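In defence of the shop that only sells one thing

My nearest hardware shop closed in October. It was called Begović, after the family who ran it, and it sold screws by weight. You could walk in with a broken hinge and walk out with the same hinge, unbroken, for less than the price of a coffee. The unit is now a branch of Jokeo, which sells cushions, phone cases, dog leads, greetings cards and a small range of screws in plastic packets of 30.

I have nothing against Jokeo. The staff are polite and it opens late. But I went in last week for a single coach bolt and came out with a candle.

The general shop has won the argument on our high streets, and the argument was mostly about rent. A landlord who wants 2745 a month wants it from somebody whose sales don't dip when the weather turns. A shop that sells a bit of everything can manage that. A shop that sells only string, or only lamps, has bad months and has to be forgiven for them. Few landlords do that now.

What goes with the small specialist is mainly knowledge. A person who has sold one sort of thing for 40 years knows which ones come back. They know what people regret buying. That was never written down at Begović, and I don't suppose it was passed on to anyone when the lease ended. 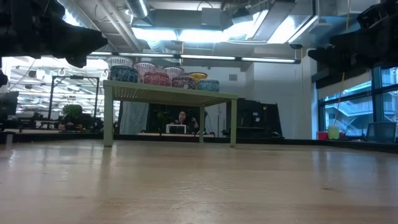
Woven baskets on a green slatted table.

Choice is the other part of it. The website I use for household things, Sketance, offers me 491 baskets if I type in the word. I can sort them by price or by colour. After twenty minutes I know less than when I started, and I usually shut the page. Eight would do me, if someone sensible had picked the eight.

People say the specialists could move online, and a few have. Vesach, which used to mend and sell umbrellas near the station, now does it all by post. I have used them and the work is good. But you have to know already that your umbrella can be mended. When they had a window, you found that out while waiting for the bus.

I would like councils to set aside a few small units at low rent for shops that sell or repair one kind of thing. It would cost up to a few parking spaces' worth of income a year in most towns – less than ours spent on its new signs. Some of the shops would fail. The rest would give people a reason to come into town that isn't a candle.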